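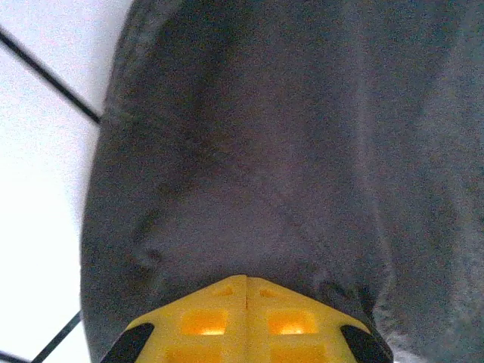 Fig. 4. Wrist view during a cloth episode: dark grey cloth on the white tiled surface, yellow finger at the bottom.

4. Recording cloth episodes

Read section 3 first if you have not set up the wrist camera. This section covers recording by hand guiding, using the Wunum recorder and any arm on the Nirnlow bench. It was rewritten by Judite Frade after the first Arruda set had to be recorded again, and it is blunter than the old one.

The recorder's welcome screen says that the system "learns from anything you show it". Treat that as a warning. It will learn your hesitations and your bad habits as readily as your good grasps, and the training report will not tell you which is which.

4.1 Before you start

1. Wipe the tiles and take off anything that is not part of the task.

2. Check the wrist view on the monitor. You should see the tip of the finger at the bottom of the picture. If you cannot, go back to 3.6.

3. Look at the brightness. White tile under the bench lamps comes out nearly blank, and the automatic setting makes this worse when a dark cloth fills the view. Set exposure to Fixed and leave it there for the whole session.

4. Open a new session and type the task in plain words, for example "pick up cloth by the fold". Do not write "cloth test". There are already 89 sessions called that and we cannot sort them.

Note: The Auto-label box is ticked by default. Untick it. It writes "grasp" whenever the finger motor draws more current, and that includes pushing down on the tiles.

4.2 Recording an episode

5. Drop the cloth from hand height. Do not arrange it. People tidy the cloth without noticing, and the result is a system that can only handle tidy cloth.

6. Press Record and wait for the second beep. The first beep only means that the button was pressed.

7. Guide the arm to a fold and bring the finger in. With the cloth bunched round the tip, as in Fig. 4, the camera sees mostly fabric and not much of the grip itself. You cannot judge the hold from this view, and neither can anyone labelling it later.

8. Close, then lift straight up to the height mark on the post. Hold for 2 seconds.

9. Lower, open, move clear and press Stop.

10. Mark the episode Held, Slipped or Missed straight away, from what you saw at the bench. Do not mark from the playback.

Caution: Keep your free hand off the cloth while the arm is powered. Releasing the guide handle does not cut power to the gripper. Use the red stop on the bench post.

Caution: If the finger touches tile with no cloth under it, stop and check the tip for damage before you go on. A damaged tip can snag the fabric, and the recorder will happily file this as a good hold.

4.3 Failed attempts

Keep them. The old guide told operators to delete anything that "did not look right", and one session ended up with no failures in it at all. Vitória Cunha went through the bench notes for that session and found plenty. Delete an episode only if the camera dropped out, the wrong cloth was used or somebody walked into the arm.

4.4 How many episodes?

The Hustoslow handbook says 10 episodes per cloth are enough. We have not been able to find out where that figure comes from. The current Arruda set has 352 episodes and still does badly on thick cloth lying in a heap, so do not plan a week's work around the handbook. Record until your bench time runs out, then report what you have.

The recorder also shows a Diversity score in the top bar. It goes up if you change the lamp setting between episodes, even when every grasp is the same. Ignore it.

4.5 Closing the session

11. Play back the first and last episodes in full. Check that exposure has not shifted and that the finger is still in view in both.

12. Compare the number of marks with your bench sheet. If they differ, trust the sheet and correct the session.

13. Press Export and wait for the file check to finish. The green tick shows that a file was written. It does not show that the video is inside it, so open the file.

14. Power down the arm before you take the cloth off the bench.

Section last changed Saturday, June 1, 2024. Cloth storage and washing are in section 5.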